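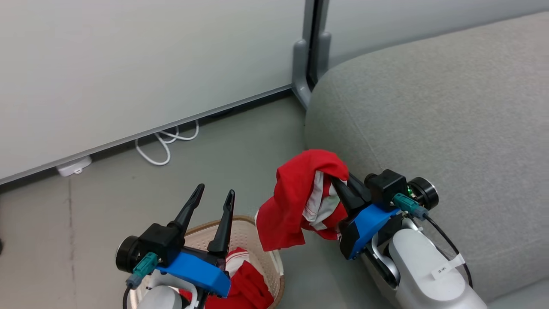

Laundry task, March, entry 4

Started 9.20, most people in by ten. Wim Van Hecke on the leader arms, me on the laptop, Jozef Van Wijk came and went between this and the Tremblay group next door.

Aim for the day: get the recording going properly on the sofa-and-basket job so we have something to train on before the club demo at Hundoden. Rules of the task as agreed last time. Clothes start on the sofa, all end up in the basket, either arm may pick, handing over is allowed. No folding. (Jozef still wants folding. Not this term.)

Setup

Same sofa as before. Basket between the two arms, pulled in a bit nearer than last time as the left was reaching right out to its limit and shaking. Mostly red and white clothes in the pile. Red shows up nicely against the grey, white does not, see below.

Moved the table with the leader arms back so Wim can see past the screen. Worth doing straight away next time, we lost half the first hour to him leaning.

Calibration

Right arm fine first go. Left arm wrist came up a few degrees out, did it twice, then found I had loaded the old file from the Muvum week. My fault. Deleted the old file so it can't happen again. If anybody needs it there is a copy on the club drive under muvum_old.

Gripper closing force: set to 75 on both. At the old setting the thick things slipped out half way over. At 75 they hold but the motors get warm after a long run, so have a break between batches. Don't go higher without asking.

Morning runs

First batch 20 episodes. Kept most, threw out the ones where Wim stopped to talk. Need a proper rule for this, a pause of a few seconds is ok I think but not a chat.

Things noticed:

- Big red one is the worst item by a long way. Lining comes inside out when you pull it from the sleeve end, then it hangs down nearly to the floor and catches on the basket rim going in. Picking it up by the middle of the bunch is much better. Wim has got the trick now, others will need showing.

- Small things drop in easily. Model will proably learn those first and look cleverer than it is. Need to vary the order so the big one isn't always last.

- Second arm waiting open over the basket is a good habit. Push the loose end in with it if something hangs over the side. Please everyone do it the same way, or the data is a mess.

- Sofa armrest. Right arm keeps ending up against it. No harm so far but it puts a kink in the movement. Either shift the sofa over or start the arm higher. Tried starting higher, bit better.

- Cable on the right arm wants re-wrapping, it pulls at full reach. Ties are in the second drawer.

Lunch. Sandwiches not great.

Afternoon

Swapped over, I drove. Much slower than Wim. My hands want to twist the wrong way on the left. Did about half a batch then handed back. Honest note for the write-up: we should say who drove which episodes, you can see the difference in the plots straight off.

Jozef had a go at 3ish. Dropped two things behind the basket and said the basket was too small. It is not too small.

Total for this task now 385 episodes on the drive, counting the earlier sessions but not the spoiled ones. Sunevton handbook says have 500 before you bother but that's for their own kit. I'd like to try a first training run now and see what it does, cheap to find out.

Trained

Kicked off a short run at 4.10, 3,000 steps, just to check the data loads and the loss goes down. It loads. Loss goes down. Means very little yet. First try at starting it fell over as one episode had only one arm's joint values in it, episode moved to the bad folder. No idea how that got through, I thought the check script caught those. Look at the script.

Tried the result on the arms with Wim's hand on the stop button. Reached for the sofa, closed on nothing, went to the basket and let go of nothing, very neatly. Three times. Then picked up a sock-sized thing once, dropped it short. Pleased anyway. It has the rough shape of the job.

White things it ignored completley. Think the light from the window side washes them out. Blind down next time and compare, keep everything else the same.

To do

Re-wrap right arm cable (me)
Mark basket position with tape, four corners. Been saying this since entry 2
Shift sofa so the armrest is clear of the right arm, then tape that as well
Write down the pause rule, stick it on the wall by the leader arms
Fix check script, one-arm episodes (Wim)
More episodes with the pile left messy. Ours are all too tidy, we lay things out without thinking
Longer run overnight once the bad folder is sorted
Ask Jozef about the slot at Hundoden, is it 15 minutes or 20, and do we get a sofa there or have to bring one

Arms parked and powered off 5.40. Charger for the laptop is in my bag, sorry, will bring it back.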